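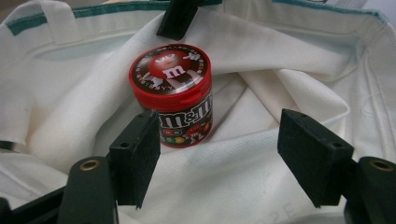

Packing notes, 10 April 2022

Print this page | E-mail this page

Okay, tote bag day! I'm still working out how to load the white canvas totes so the stuff at the bottom doesn't get crushed on the way over to Flistcombe, and I'm writing it down before I forget (again).

The M&M's container, the one with the red screw top, is what I like to start with. It goes in upright and I bunch the canvas up on both sides so it doesn't roll. Lid facing up, please, so you can tell what it is without digging.

Zlatko Radonjić wants the heavy things in first, and he's probably right, but last time the Lahtinen notebooks went in first and the whole bag leaned over like a tired dog. So candy first, notebooks standing along the back, soft things on top.

To try next:
- the 400 g tea tin from Tinumton in the same spot
- fold the handles inward before loading
- one bag with 700 g in it and one with 200 g, and see which slumps more

I still owe Zlatko the list from February. It's in the blue folder, shelf 623, under the tape.

We use cookies to remember your settings on the Prilik pages. OK

Last updated: same day, after lunch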